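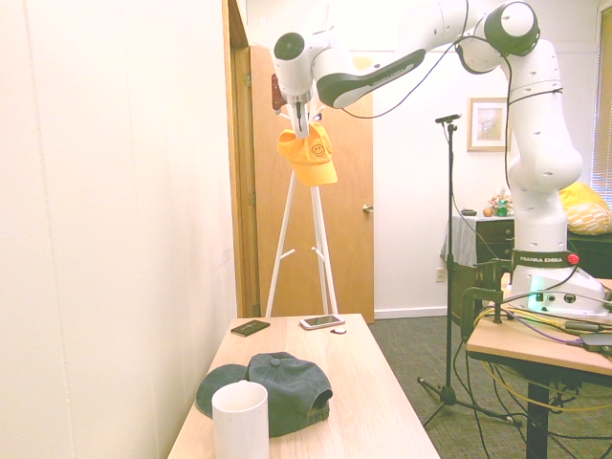

The Kasstead cap test is an informal trial for comparing robot grippers and camera placements on soft, floppy household items. An arm has to carry a baseball cap to a coat rack and leave it on a peg. It was written up by Gintarė Vanags and is mostly cited in discussions of parallel two-finger grippers, where its results are often given more weight than they can bear.

Procedure

The arm, a Franka Emika in the Kasstead trials, is fixed to a table within reach of the rack. The cap is held by the brim, the stiffest part, and the crown is left to hang. A run counts as a success if the cap stays on the rack for 2 seconds after the fingers open. The rules say nothing about how far the cap may sag or twist, and two scorers can watch the same run and disagree. 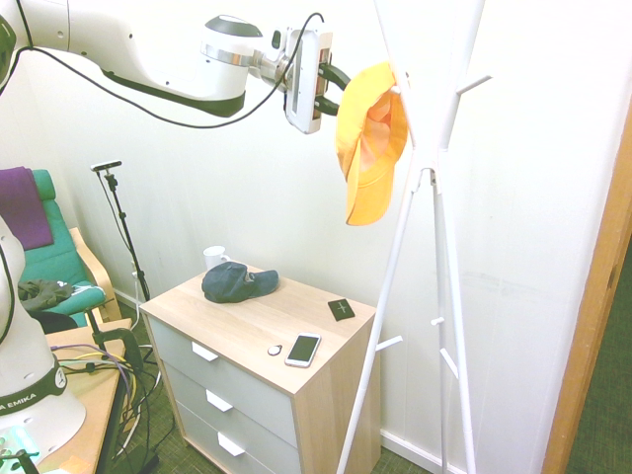 Two-finger gripper holding a cap by the brim at the upper part of the rack.

Results

Vanags logged 1,744 runs, split between the Dotatora controller and the older Lavow. The first 800 used a single fixed camera. Dotatora was reported as successful in 70 percent of all its runs, but the figure mixes the one-camera and two-camera setups, and no breakdown was published. Claims that it "beats" Lavow should be read with that in mind. Lavow was also run at a lower speed, for reasons the report does not give.

Rozīte, a soft-fingered gripper, was added in July. It was tried with one cap only – a fairly new one with a firm brim – and its score is usually left out of comparisons.

Criticism

Aigars Butkienė has argued that the test measures the rack as much as the gripper. Short pegs forgive very little error in height, and a rack with longer pegs might reverse the ranking. He also objects that a brim grip avoids the hard part of handling cloth. Vanags replied that people pick up caps by the brim too, which is true but does not answer the point about pegs.

No repeat of the trials at another site has been published.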